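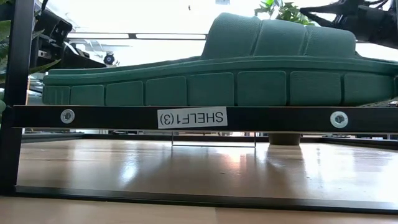
How to Organize Slides and Sandals on an Entryway Shelf

Slides are easy shoes to own and awkward shoes to store. They have no heel to hold them upright, the thick molded kind takes up as much room as a sneaker, and most people leave them wherever they step out of them. By September our entry had a whole summer's worth on the floor, so I set up a narrow metal shelf and worked out a routine for it. Setting it up takes one morning, and keeping it going takes a minute or so in the evening.

What you need

An open metal shelf with a flat front bar
A low wooden board or platform for sorting and airing
A bucket of lukewarm water and a little dish soap
A soft brush and an old toothbrush
Two dry towels
Small labels for the shelves
A tape measure

Step 1: Measure before you buy or move anything

Take your largest pair and set the two slides side by side, straps up. Measure the width across both, then the length from heel to toe, then the height at the top of the strap. The height is the one people forget. A padded strap stands up a good deal higher than the sole, and if the shelf above is too close you will be shoving the shoe in and flattening the strap every time.

Add two finger widths to the height. If your shelf is adjustable, move the shelf above before you load anything. On ours that meant backing out the hex screws on both ends, which is easier with two people. Thandeka Steyn held the other end for me while I worked the key. Put all the screws back in loosely first, check that the shelf is level, and then tighten them.

Our shelf is 812 millimeters wide on the inside. That holds several pairs flat without crowding. If yours is narrower, see the section on storing them sideways.

Step 2: Bring all of them to one place

Go through the house and the car. Look by the back door, under the bed, in the gym bag and in the bathroom. Put everything in one spot near the entry and match the pairs. If two people in the house wear the same style, check the size on the sole before you decide which ones go together. I once spent a week in one of mine and one of Nazanin's.

Anything with a split strap or a sole worn smooth should go. Slides with no tread left are slippery on tile, and a torn strap can't be fixed in a way that lasts.

Step 3: Clean them

Knock the soles together outside to get rid of grit. Dip the soft brush in soapy water and scrub the footbed, working from heel to toe. Use the toothbrush for the grooves along the side of the sole and the creases in the strap, where dirt packs in and dries hard. Rinse with plain water and wipe with a towel.

Don't use hot water and don't put foam slides in the dryer. Many of them shrink or warp with heat. For the same reason, keep them off radiators and out of a closed car.

Step 4: Air them on wood

Set the clean pairs on a wooden platform with the toes pointing the same way. Leave a little space between pairs. A raised board on top of the platform is useful, because you can rest part of a shoe on it and let air get under the sole. Turn each one over once, halfway through. 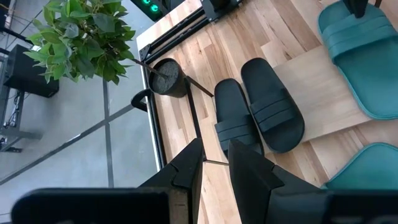

Give them at least a couple of hours, longer if the footbed is textured or the weather is humid. Press a dry paper towel into the footbed before you put a pair away. If the paper comes up damp, wait.

I sort by color at this stage, dark pairs together and the greens together. It makes matching quicker later on. In a larger household, sorting by person makes more sense.

Step 5: Label the shelves

Use short labels and put them on the front bar where they can be read from standing height. Plain capitals are best. A shelf name or number is enough, and you can keep a note of whose shelf is whose on the inside of the closet door. Wipe the metal with rubbing alcohol first and let it dry, or the label will curl at the corners within a month.

Assign the lowest shelf to children and to the pairs that get worn every day. Put guest slides on top.

Step 6: Load the shelf

Start at one end and work across. For storing flat, place each pair side by side with the heels at the front edge. You can grab both heels in one hand, and the toes stay out of the way.

For storing sideways, turn each slide on its side with the sole down along the bar and the strap facing back. Nest the second slide against the first, sole to sole. This takes up less depth, and it works well for thick soles, which are wide enough to stand without tipping. Thin flip-flops will fall over if you try it. Put those in a basket.

Keep the heavier pairs low. Check that nothing sticks out far enough to catch a sleeve or a bag strap when you walk past.

Step 7: The evening check

Walk past the door, pick up whatever is on the floor and put it back on its shelf. Anything wet goes on the wooden platform for the night and gets shelved in the morning. If a pair doesn't fit, something on that shelf belongs elsewhere.

Common problems

The shelf wobbles. Loosen all the screws a half turn, push the frame square, and tighten again from the bottom up. Check the feet too, especially on old floorboards.

The slides smell. Sprinkle baking soda on the footbeds, leave it overnight and brush it off outside. Wash again if needed.

The straps have gone flat. Stuff them with a rolled sock for a few days. Foam usually comes back some of the way.

Black marks on light wood. Some dark soles leave scuffs. A damp cloth with a drop of dish soap takes most of them off. For the rest, use a pencil eraser and rub with the grain.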